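Paper bag

A paper bag is a container made of paper, usually kraft paper, used to carry or hold goods. Paper bags are common as shopping bags and for packing lunches, bread, flour, sugar, snacks and dry pet food. They range from small flat pouches to multiwall sacks that hold heavy loads of cement or animal feed.

By Rosário Quintela — updated April

Construction

Most grocery bags have a flat rectangular base and folded sides called gussets. The gussets let the bag lie flat for storage and open into a box shape when it is filled. A bag with a properly folded base will stand by itself while it is being packed. Handles are made of twisted paper cord, flat paper tape or a die-cut hole in the bag wall.

Kraft paper is made from wood pulp, mostly from softwood trees, whose long fibers give it strength. Unbleached kraft is brown. Bleached kraft is white and costs more, and it takes printed color better. Glassine and waxed papers are used for greasy foods such as pastries.

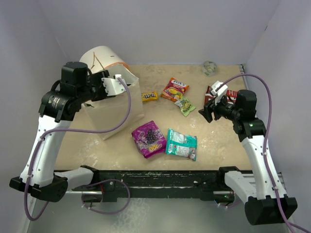
Manufacture

Bags are made from a continuous roll of paper. The paper is printed, folded into a tube and glued along one seam. The tube is cut to length, and one end is folded and pasted to form the base. Handles are added last, either on the same line or on a separate machine.

The Fortin mill at Stisgate began making flat pouches for local bakers and later moved to square-bottom bags. It ran 2 lines for most of its history. Its standard carton for the trade held 100 bags, and wholesale customers could order by the pallet, which came to 3000 bags in the smaller size. Ismail Hamdy, a foreman there, wrote a short handbook on paste and folding that was later reprinted by Vondier — copies are hard to find.

Uses

In grocery stores, paper bags are used for mixed loads of packaged food. Heavy items are placed at the bottom and light ones, such as chips and bread, at the top. An overfilled bag tends to split at the gusset or lose a handle.

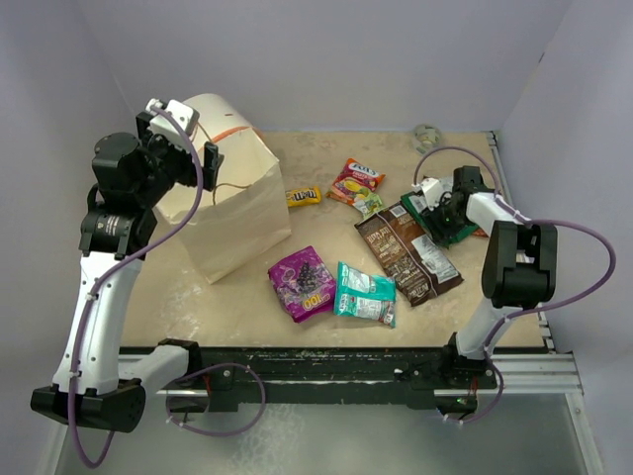
Paper loses much of its strength when damp, so frozen and chilled goods are often wrapped separately. Some stores double the bags for bottles and cans. Bags for flour and sugar are sealed at both ends and are closed by rolling the top down once opened.

Reuse and disposal

Clean paper bags can be recycled with other paper in many areas. Bags soiled with grease are usually kept out of paper recycling but may be accepted for composting, unless they have a plastic lining. At home they are reused as book covers, wrapping paper and liners for food scrap bins.

Related articles
Kraft paper
Gusset
Grodeson folding machine
Multiwall sack
Stisgate paper trade

986 shares
2 comments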